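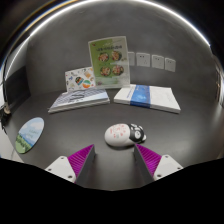 Small Things on Our Desks
A gallery from the Stallell shared office, 2025-08-23

At Stallell we share a long room on the second floor, and most of us keep the same seat for the whole year. In May we began this gallery page, where we collect the things that people put on their tables. A desk says a little about the person who works there, even when the person is out for lunch. The full gallery has now 98 entries, and it is still growing slowly.

This page is for the table with the panda mouse. I like it very much, so I wrote more than the usual line or two.

The mouse
A white computer mouse, rounded like a pebble, with small doodles and lettering in red and pink. The front end has a panda pattern in black and white. Of all the mice in our gallery, it is the one that visitors ask about most often. Children who come with their parents want to pet it.

The mouse pad
Oval, with blue sky, white clouds and a strip of green grass along the bottom. There are a few words in the sky, in a style like handwriting. I think it is a good choice for an office where the windows look at a parking lot. The pad and the mouse are not from the same set, but for me they go well together.

The books
Two books lie side by side, farther back. The left one is thick, and it has a light gray and white cover with a gray grid pattern. Our members are big readers, and the shelf by the kitchen cannot hold everything, so many books live on the tables. If you borrow one, please write it on the list next to the kettle.

The table
Dark gray, as you find it in many offices. We chose this color when we moved from the old rooms in Jostby. Some members wanted a lighter one and we discussed it for two evenings. I was for the lighter one, but now I must say that white and colorful things look very nice on the dark top.

How to add your table
Members can send pictures of their own tables through the form at the front desk. Please write one or two lines for each thing, and tell us if you want your seat number shown. You do not need to clean the table first. We prefer it as it is on a normal working day. New entries go up at the end of each month.

Next in the gallery: the window seats
Back to: all desks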